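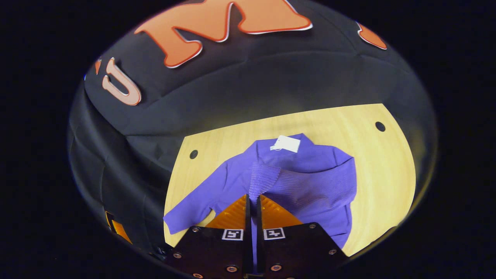

I've been putting off writing up the Kindotari hand-held gripper because I kept changing my mind about it, and a month of folding laundry for a living will do that to you. I bought two of them in April for our little folding project here in Prunedmont, paid $200 apiece, and put them up against the Akeo claw I'd been using since last year. My torture test is the purple sweater. It's a chunky violet knit with ribbing that bunches up the second you look at it, and those orange fingers have to come together right over the ribbed part and take hold of it without dragging the whole sleeve along. If a gripper can cope with that, it can cope with a T-shirt!

So, the fingers. I love them. They're soft and ridged, and they give just enough that you feel the fabric through the trigger (the Akeo ones are hard little paddles, and with those I was always either pinching the table or missing the cloth completely). Out of 85 pickups on the sweater I dropped 10 with the Kindotari and 18 with the Akeo. Most of the Kindotari drops were on the collar, where the tag slides out from between the tips. I still haven't found a good angle for that.

The camera is where I went back and forth. It's a very wide fisheye, so straight table edges come out as big curves and my orange-lettered black backdrop wraps around like the inside of a tent. The first day I hated it. By the end of the week I'd stopped noticing, and I'd much rather have the whole sweater in view than a nice straight picture of one cuff. The finger plates sit at the bottom of the view with a square marker on each, and the software reads the opening from those. Mine tracked fine under the overhead lights and got jumpy by the window in the late afternoon. I pulled the blinds and moved on.

Things I don't like:

- The trigger spring is stiff. My hand was done after an hour.
- Screws on the plates work loose. I put a dab of threadlocker on mine.
- Calibration wants you to start over if you bump the camera even a tiny bit, and you will bump it.
- The printed manual skips the marker setup completely. It's in the download, on the second to last page.

A word on the controller, too. I ran everything through the Juška box I already had, and it picked up both grippers with no fuss. The Akeo needed its own adapter, plus a reboot every time I unplugged it. If you're short on patience, that alone might decide it for you.

Would I buy the Kindotari again? Yep, for cloth. For boxes and jars I still grab the Akeo, it's lighter and those hard paddles are great on anything with a flat side. I've got a spare set of fingers on order and I'll update this once I've worn out the first pair.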